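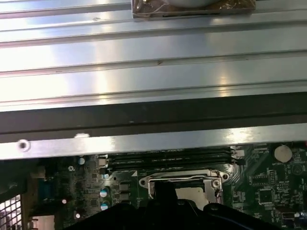
Wrist camera view, gripper at the processor socket, memory slots just behind it.

Wrist camera view washes out near the processor socket

I have a small arm on the bench in our shared workshop and I'm trying to get it to work around old PC boards. The end goal is for it to take out memory and processors from scrap machines so that we don't have to do it by hand. For now I would be happy if it could find the socket reliably.

The arm is a Trilis with the two-finger gripper and a camera on the wrist. The board is still in its case. There is a large ribbed aluminium-coloured panel next to the board, behind the memory slots, and it throws back so much light that the camera turns the exposure right down. The board end of the view then goes dark and my script loses the corners of the socket bracket. On top of that the finger covers the middle of the socket when it is down at working height.

I have tried fixing the exposure at 200 and at 600 (the units are whatever the Losow driver uses). At 200 the board is too dark. At 600 the ribs are pure white, but I can see the socket, and detection still fails on 80 tries out of a set of 200.

Is this a lighting problem, or should I move the camera?
Yutong Kang

Both, but do the lighting first as it costs nothing.

Keep the exposure fixed at 600 and stop caring about the ribs. You don't need any detail there. Crop the top of the picture out before the detection step, otherwise the bright streaks will keep giving you false edges. Then lay a piece of dark felt over the metal. I use the self-adhesive sort from Felteck, but leave the backing paper on so it lifts off again. Move your lamp to the side as well – if it is above the arm you get the reflection straight back into the lens.

As for the finger, don't try to see the socket at working height. Stop higher up, find the bracket and the white latches on the ends of the memory slots, work out the position from those, then go down without looking. The latches are good markers because they show up well against the black slots. You will need a decent hand-eye calibration for this. Mine drifted after I tightened the camera screws in April and I spent an evening blaming the script.

One other thing. If that socket has pins in it, keep the finger out of it until you trust the height. Put a bit of card over it while you test.
Hinata Hirose

Just take the board out of the case, much easier
Fan1533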